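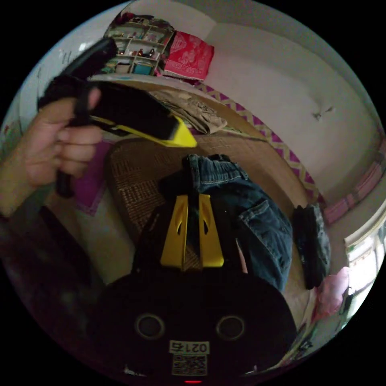

**Istcombe home sorting support – progress note, October**
To: Kieran Quinlan, Flurico
From: Ita Dolan

You asked for the clothes and bedroom storage part on its own this time, so I've left the kitchens out.

We have worked in six homes since the last note. In three of them the bedroom was finished in one visit. The others needed a second, and one still isn't done. I would be careful about calling that a success rate. A cleared bed in the afternoon says very little about the same bed a month later, and we have gone back to only two homes to check.

The method is the one Trodus wrote up: everything goes on the bed, gets folded by type, then goes away. Jeans and other heavy items are quick. Small cloth things and odd bundles take most of the time, and the guide barely mentions them. It also treats shelves as a separate job. I don't think that works. Small compartments fill up with figurines and little containers, boxes end up beside the unit, and then the folded clothes stay on the bed because there's no other surface.

Spending is within budget. The Ó Briain storage bins have not been ordered – I'm not convinced people need more containers, and I'd like your view before we commit.

Next period: around seven follow-up visits, unannounced if the households agree. Until those are in, please don't quote the early numbers to the board.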